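FOR IMMEDIATE RELEASE

Nevside Game Library opens second lending room in Cletham, April 27, 2018

CLETHAM — Doors open at last. Nevside Game Library, the board game lending outfit that started out of a single closet on Mudaliar Street, is moving into the old shoe store next to the bus stop and taking 475 games with it. Opening night starts at 5 p.m. Free to get in, no ticket, bring whoever you like.

The new room has shelves on three walls, a long counter up front and a step-free entrance from the parking lot side. Members can borrow any game for 22 days, same as before. Late fees are gone. They were a pain to collect and we'd rather have the game back than the dollar.

"We kept turning people away on rainy afternoons and I hated it," said Sumathi Murthy, who runs the library day to day. "There were four chairs. People sat on the stairs with a card game on their knees. So yes, we're very happy to have a floor."

What's on the shelves: family games, card games, a big run of two-player stuff, word games, a case of older war games donated by a member's uncle, and a lot of puzzles that are not strictly games but go out more than anything else. Every box has been opened, checked and bagged over the winter. If something is missing a piece it says so on the lid. Missing dice, pawns and cubes get replaced from the spares drawers, and anyone can ask for spares for a game at home too, borrowed from us or not.

The spares drawers deserve a mention. Wood and plastic, all sorted by color and then by size, which took Tharun Menon most of last August and one very bad back. If a game at home has been sitting in the closet because the dog ate the blue player, come by. No charge for a handful. Bigger orders, please email first. 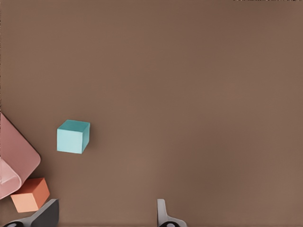
Also new is the design table, open to anybody working on a game of their own. Cardboard, blank cards, sleeves, pens, a paper cutter (adults only on the cutter, sorry). Designers can leave a rule sheet and a sign-up page on the counter and members will play it and write down what they think. Some of the comments are blunt. Designers who have used the old table tell us the blunt ones were the usefull ones.

The first game to come out of those sessions is Dollent, a trading game for two to four players by Sille Kvaran. It takes 45 minutes or so once everyone knows the rules, longer the first time. Players run rival ferry companies and sell each other the tickets nobody wants. A print run of 500 copies is being made now and will go on sale at the counter first. Library copies can be borrowed from opening night.

"It was a much meaner game a year ago," said Kvaran. "Players could sink each other. The Nevside regulars played it over and over and somebody always went home cross, so I took the sinking out and put the auctions in. Now they just get cross about the auctions."

Kvaran will be teaching Dollent at the back tables on opening night, from doors until close. Drop in, leave halfway, fine by us.

Other things going on that evening — a puzzle swap by the window (bring one, take one, all pieces please), a beginners' table for people who haven't played anything since grade school, and a quiet corner with the radio off. Coffee and lemonade at the counter. Food is okay but nothing greasy near the cards.

Membership costs 22 dollars a year per household. That covers borrowing, table time and the design table. Current members don't need to do anything, old cards work at the new address. Kids under 12 need a grown-up with them in the building, any grown-up will do.

The closet on Mudaliar Street stays open as a return point. There's a slot in the door. Big boxes won't fit in the slot, please don't try, we have lost two lids that way already.

"I came in to return one game and ended up building the shelves," said Indira Gounder, a retired cabinet maker who did the fitting out. "They're deep enough for the big boxes laid flat. That was the one thing I insisted on. Stand those boxes on end and everything slides out of the trays."

Donations are welcome from the week after opening. Not on the night itself please, there is no where to put them. Complete games preferred but incomplete ones are useful for parts. We can't take video games or anything that has been stored in a wet basement. We can smell it.

Rules for reserving a game are changing slightly. Reservations used to be on a paper list taped to the door. They are now in a notebook on the counter and can also be made by phone during open hours. Reserved games are held for 5 days and then go back on the shelf. Groups, schools and clubs can reserve a table ahead of time, call and ask for Sumathi.

About Nevside Game Library
Nevside lends board games, card games and puzzles to households in Cletham and the towns nearby. It was started by Venkatesh Shetty with his own collection and a sign-out sheet, and most of that first collection is still in circulation, taped corners and all.

Press contact
Venkatesh Shetty, Nevside Game Library, Cletham. Reporters are welcome to come by before doors open for a look around and a game. Interviews with Sille Kvaran can be set up through the same contact. Review copies of Dollent are limited, so please ask early.

###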